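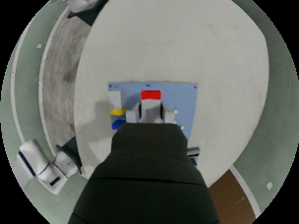
So happy to finally share what Bethel Moges and I have been up to at Kinmont! We trained a grasping policy on 2,000 simulated demos, all of them seen through the wrist camera.

Same blue board every time. What changes is the lighting, the table finish and where the blocks start out. Gray block with the red end is my favorite, the fingers close on it so nicely.

Now the fun part: we ran 854 test episodes in sim with layouts the policy had never seen, and it missed the grasp in 118. Our old baseline missed nearly half!!

Most of the misses come when two pieces sit close together (the arm hides a lot of the board from that camera). Bethel has a fix she wants to try.

Real arm tests start in November. Thanks to Notburga Imhof for the simulator help, code soon!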